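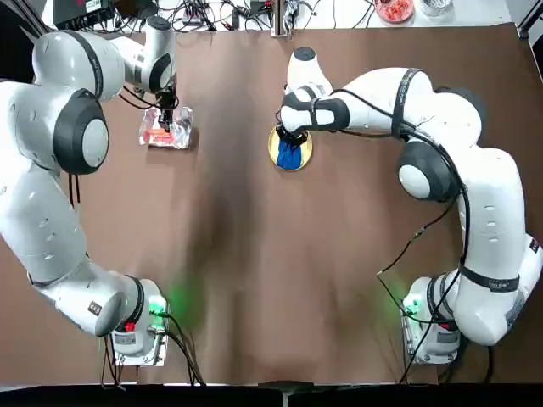 To: Flarkdale shop list
Subject: Re: arms bench - right wrist drooping, cable question

Quick one before I run out the door, will answer the rest tonight.

Demetrio Casado wrote:

> Got to the bench at Flarkdale after dinner and went through the pick
> routine. Left arm is fine, grips the box by the rim and stays put.
> Right arm gets to the plate and then the wrist sags when the fingers
> press down on the cloth. Not a lot, but enough that the next grab
> misses the fold. I tightened the mount, no change. Is it the payload
> number? Also that outside cable on the right arm makes me nervous.
> Do we move it or leave it?
>
> And can someone tell me which config is the real one, there are 3 in
> the Fokach folder and they all say final.
>
> Demetrio

OK in order.

Wrist sag - yes, payload number, pretty sure. I swapped fingers on the right side in October and never put the new weight in. My fault. The old value is still in there so the arm thinks it's holding less than it is. Open the right arm file, line 63, there's a comment from me that just says "fix". Put the fingers on the kitchen scale and use that, don't guess. Screws too, weigh them with the screws.

If it still sags after that it's the press depth. Plate has a rim so the cloth is sitting down in it, and the script goes by table height. Raise the target until the fingers only just pinch. A crumpled cloth is fine with less push than you'd think. I had it way too deep the first week and it dragged the whole plate toward the box.

Cable - leave it for now, but watch it when the elbow folds. It needs the slack when the arm goes long. I tried strapping it tight along the upper section and it pulled at the connector every time the arm came back, so I took the straps off again. What I'd like is one loose tie below the elbow and nothing above. If you do it use the velcro from the Plakside drawer, not zip ties, we've nicked enough insulation around here.

Config - the real one is the one called kashindye_bench. Yes I know. Kashindye was the name for the whole build before we settled on anything and I never renamed the file becuase the launcher looks for it. Other two you can move to old/. Please don't delete, one of them has the only copy of the left arm offsets from before we moved the base.

Other stuff while I remember

- both bases should show green before you start the script. If one's not green stop there, power down, check the plug at the back, start over. Don't try to home just one, they lose track of each other

- keep the middle of the table clear when you park them. Cups, phones, all of it. Parking path goes right through there and it does not care

- speed is capped at 3 in the settings. Leave it capped when you're alone. We can argue about it at the bench

- logs, the box wrote 365 of them and the disk is nearly full. Going to clear the old ones tomorow unless somebody yells. If you want any pull them tonight

- whoever has the small hex key, the ball end one, wrist cap won't come off without it

Demetrio if you get the weight in before I'm back, run the cloth pick a few times with the box pick turned off. Just comment out the left block. Easier to see what the wrist is doing when only one side is moving. Then turn it back on and see if the sag comes back, and if it does post the log here not in a private mail, I lose those.

I can be there after 7. Gotta go

> P.S. is the shop heater supposed to click like that

Yes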